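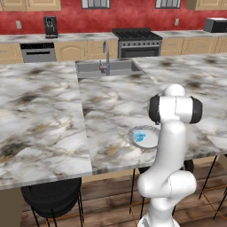
The practice kitchen on the computer, with the arm at the island and a plate waiting.

The plate station: what changes for us after the summer

Many colleagues asked me in the last weeks what is going on with the arm, so Tamsin Brannigan, who edits this newsletter, gave me one page to answer. I work in the kitchen at Britstead since 19 years, the last six of them as shift lead on the dish side. I am not an engineer. I will try to write only what I know.

In March the company decided to try an arm for clearing and sorting plates. The arm is not in our building yet. For now it exists in a simulated kitchen which the people from Wevska prepared, and every movement is tested there first. It is a home kitchen with an island and bar stools, much nicer than ours, and some of you have already complained to me about the marble. Our own room, with the belt and the low ceiling by the racks, will be modeled later. Noemi Nakamura from Wevska told me that they prefer to start with one plate and one small thing on it, and add the difficult things one by one.

I sat with her for two afternoons and watched the runs. What interested me most was how much she asked. Where do you put your thumb when the plate is greasy? Do you take the leftover first or the plate first? I never thought about it in my life. Kittipong Phetsri came on the second afternoon and showed her with a real plate how he turns it against his wrist, and she wrote it all down.

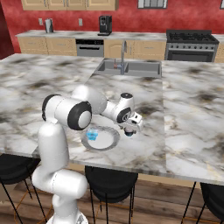

The hand has short fingers, and it comes to the plate from the top. A person would mostly come from the side. This is one of the points we discussed for a long time, because our plates arrive in stacks and from the top you only reach the first one. Noemi has put it on her list. Until now the team has made 3,087 runs in the simulation, and 2,155 of them were counted as good. I asked what happens in the others. Sometimes the plate is pushed away, sometimes the small piece is dropped beside it. For a real lunch this would be too many, and Wevska says the same.

Now to the question which I hear most in the changing room. No one on the dish side loses the job or hours because of this trial. It is written in the agreement which Luana Fagundes signed for the company, and you can read it in her office. What will change is the work itself. On a full day we clear 900 plates at lunch, and the person at the end of the belt makes the same turn of the body each time. My shoulder knows this place very well. If the arm takes over the sorting, this person will instead watch the station, take out what the arm should not touch, and help at the pass when it is quiet.

I also have worries and I said them in the meeting. Watching a machine is tiring in another way. The new people learn speed at the belt, and I don't know yet where they will learn it in the future. And who is allowed to stop the arm? My opinion is everybody, also on the first day of work. Luana agreed to this, but I would like to see it in writing too.

There will be an open hour on 11th July in the training room at the Mercado entrance, after the lunch shift. Noemi will bring the simulation and you can ask for a run and see it on the screen. The hour is paid. If you cannot come, please give your questions to Kittipong or to me.

Damilola Okeke
Dish side, Britstead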